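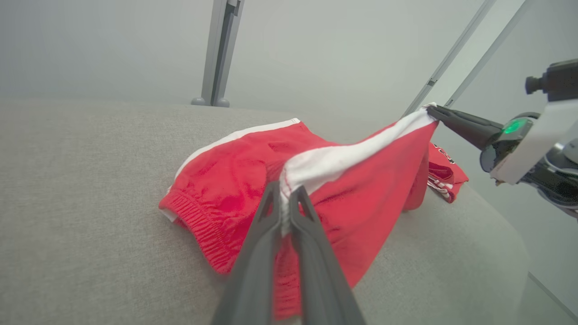
Can I move my Gallel save from PC to console without starting over?

I've been playing Gallel on PC since it was in early access and I just picked it up again on console so I can play from the couch with my brother. I logged in with the same Prurach account on both, and the console version says I'm linked, but it dropped me right into the tutorial like I'd never touched the game. My PC save has all the courts open and most of the cosmetics, and I really don't want to grind through the rookie ladder again. Is there a transfer button somewhere that I'm missing, or is linking the account supposed to do it by itself? I've restarted the console a couple of times and reinstalled once (took forever, my internet is bad). I'm on the current patch on both.

gutterball_ray

Linking the account only carries over your name, your friends list and anything you bought with real money. Your actual progress sits in a separate save, and you have to push it up from the PC first and then pull it down on the console. The menu for it is buried, so I'm not surprised you missed it. I did this in January when I switched over and it went fine the second time. The first time I messed it up, so let me save you the trouble.

On the PC, load the game and go all the way to the main menu. Don't do it from the lobby, the option is grayed out there. Go to Settings, then Profile, then scroll past the privacy stuff to Progress Upload. It'll ask you to confirm and then you get a little spinner. Mine sat there long enough that I thought it had frozen and I closed the game, and that's what wrecked my first try. Leave it alone until it says Upload Complete. It can take up to 14 minutes if you have a lot of replays stored. Deleting old replays first helps a ton.

Then close the game on PC completely. Check the system tray too, the Prurach launcher likes to hang around down there, and as long as it's running the server thinks you're still logged in on that side.

On the console, and this is the part that got me, you need to finish the tutorial. I know! It's annoying. But the Profile page doesn't show up until you've played the intro match and the 2 practice rounds after it. You don't have to win any of them. I just stood in the corner and let the bots run me over. Once you're in the real menu, go Settings, Profile, Progress Download. It'll warn you that your console progress will be overwritten. If all you've got on there is the tutorial, say OK and you're good.

A few things I noticed afterward:

Your ranked rating doesn't come along. I was sitting at 1,834 on PC and on console I had to play placement matches like everybody else. Kind of stung, but the player pools are separate so I guess it makes sense.

Button layouts don't transfer either, and neither does sensitivity. Take a picture of your settings page with your phone before you close the PC version.

Unlocked courts, class levels, colors, trails and titles all came over for me. One of my victory animations was missing for a day and then showed up by itself.

If the download button is there but gray, it means the upload never finished. Go back to the PC and do it again. You won't lose anything by uploading twice.

Oh, and decide which one you want to be your main, because it doesn't keep syncing after that. It's a one-time copy each time you do it. I play a little on PC at lunch still, and whatever I earn there stays there unless I go through the whole thing again. There's a cooldown between uploads too, which I think is 9 days, but check the message on your screen in case they've changed it.

couchleague_mel

same problem here and for me it was just that i had two prurach accounts lol. one from my old email and one the console made when i signed in the first time. check the email on both. if they're different you have to unlink the console one on the website before anything else, and you can't do it inside the game

nopants_nopoints

Mel's steps are right, but I'd add something if you own the Antoniuk pack. That's the one with the mirror court and the extra class. If you bought it on PC through a store other than the Prurach one, the console doesn't know you have it. Your save will still download, but anything you earned with that class gets hidden until you own the pack on console too. It isn't deleted. My levels came right back when I caved and bought it on sale.

I wrote to support before buying it again, hoping they'd just move it over for me. They were nice about it and answered on a Sunday, which I didn't expect, but they said packs bought through outside stores stay where you bought them. So if you've got a few loadouts that use that class, set up a different one as your default before you upload. Mine had it as the default, and every time I opened the locker on console the game kicked me back to the title screen. I had to go back to the PC, swap my default to the starter class, wait out the cooldown and upload again.

Also, since you said you're playing with your brother on the same couch: the second player needs their own profile if they want to keep anything they unlock. A guest can play every local mode, but it all gets wiped when you quit. My kid was not happy about losing the purple trail. Make the second profile before you start a session, you can't turn a guest into a profile later.

And if you two want to play the Gurovitz cup mode, it's online only and you can't take a guest in with you. Local cups are under Custom, and you have to build the bracket yourself, but the bots fill in the empty spots if you leave them set to Auto.

tin_bracket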